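# Chapter 3: Routine Maintenance in Long-Term Relationships

Most research on couples has concentrated on beginnings and endings. The period between them, often measured in decades, has received less attention. This chapter deals with that period, and in particular with relationship maintenance: the ordinary behavior by which two people keep a shared life in working order.

Maintenance is usually divided into routine and strategic forms. Routine maintenance is performed without much thought. A partner who makes the coffee, reports on a bad meeting, or texts when the train is late is engaged in it. Strategic maintenance is deliberate and often follows some signal of strain — an apology, a planned weekend away, a talk about money. 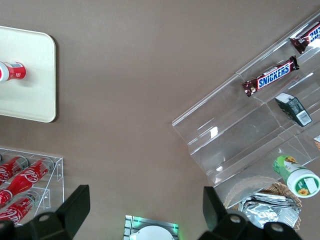
The distinction depends on intent, and intent is difficult to observe. The same act may be routine for one partner and strategic for the other. Rawat's diary study, discussed in Section 3.2, asked 500 couples to record every favor given or received from the start of June to the end of the month. Partners agreed on whether a favor had occurred more often than they agreed on why. Disagreement was highest for household tasks and lowest for physical affection.

A second difficulty is that maintenance tends to become visible when it stops. Nautiyal calls this the omission effect. In his interviews, respondents who could not name a single thing their partner did on a normal day were able to list several that had lapsed during an illness or a work trip.

Readers should keep three terms separate in what follows:

- **Equity**: the perceived balance of effort between partners.
- **Responsiveness**: the degree to which one partner notices and acts on the needs of the other.
- **Satisfaction**: each partner's overall rating of the relationship.

The three are correlated, but they are measured with different scales and can move in different directions. A couple may report low equity and high satisfaction for years. Section 3.1 reviews the main scales and their known weaknesses. Section 3.3 returns to equity and considers the case of couples who live apart.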